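**Drundinlow, ter 21 julho** — O Basquete Clube Drundinlow confirma que a armadora Ye-rin Ha é, desde a última partida da temporada, a jogadora com mais assistências na história da equipe feminina. Ela terminou o campeonato regional com 1000 passes para cesta, feitos em 108 jogos oficiais, e passou a marca que pertencia a Sioned Humphreys, hoje treinadora principal do mesmo clube.

O passe do recorde aconteceu no terceiro período, na vitória contra a equipe de Nisatura. Ye-rin Ha recebeu a bola no lado esquerdo, esperou o corte da pivô Okeke e entregou a bola por baixo, com uma mão só. Okeke fez a bandeja e a mesa de controle parou o relógio durante um momento para a arbitragem entregar a bola do jogo à capitã.

"Eu sabia o número, porque as minhas colegas falaram dele a semana inteira", declarou Ye-rin Ha. "Mas dentro da quadra eu pensei somente na Okeke, que já estava livre duas vezes antes e eu não tinha visto. Desta vez eu vi."

Sioned Humphreys, que jogou pelo clube na mesma posição, comentou o fim da sua própria marca com bom humor. "Fiquei muitos anos com este recorde e confesso que gostava dele. Quando a Ye-rin chegou para o primeiro treino, ainda muito tímida, ela já passava a bola melhor do que eu. A diferença é que agora está escrito."

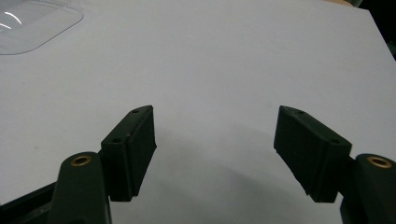 A temporada que termina foi a mais longa da equipe desde a entrada na liga regional. O clube perdeu os dois primeiros jogos fora de casa e mudou a defesa em dezembro, quando passou a usar a marcação por zona durante quase todo o segundo tempo. Nessa formação, as duas jogadoras da frente ficam viradas uma para a outra, inclinadas para dentro, num V pouco profundo como o das duas peças pretas da fotografia, e a adversária que entra pelo meio encontra a passagem cada vez mais estreita. A equipe treinou este movimento muitas vezes antes de o usar contra Prarnia, na partida que abriu a série de vitórias.

No jogo contra Nisatura, o resultado final foi de 60 a 57. A decisão ficou para os últimos segundos, com dois lances livres convertidos por Okeke depois de uma falta discutida pelo banco visitante. O clube agradece à equipe de Nisatura pela maneira correta como recebeu a pequena homenagem do terceiro período, e também ao público, que ficou de pé até o reinício do jogo.

Com este resultado, o Drundinlow fecha o campeonato em terceiro lugar e garante a vaga direta para a fase principal da próxima temporada, sem passar pela eliminatória de entrada. O calendário ainda não foi publicado pela liga. A direção do clube já pediu que a primeira partida em casa seja contra Prarnia — um encontro que, pela curta distância entre as duas cidades, costuma trazer bastante torcida dos dois lados.

Ye-rin Ha renovou o seu contrato por mais duas temporadas. Okeke também continua na equipe. Sioned Humphreys segue como treinadora principal e vai dirigir, além da equipe adulta, os treinos abertos para meninas que querem começar no basquete. As inscrições são feitas na secretaria do ginásio, no horário normal de funcionamento, e a jovem deve vir acompanhada de um responsável.

A bola do recorde será colocada na entrada do ginásio, ao lado da camisa que Sioned Humphreys usou no seu último jogo. A data da cerimônia será comunicada aos sócios por carta e também aos jornalistas que já estão na lista de contatos do clube.

**Contato para a imprensa**

Basquete Clube Drundinlow, Gabinete de Comunicação. Os pedidos de entrevista com Ye-rin Ha ou com Sioned Humphreys devem ser feitos por escrito, com indicação do veículo e do tema. As entrevistas são possíveis em português e em inglês — para coreano, pedimos que o jornalista informe com antecedência.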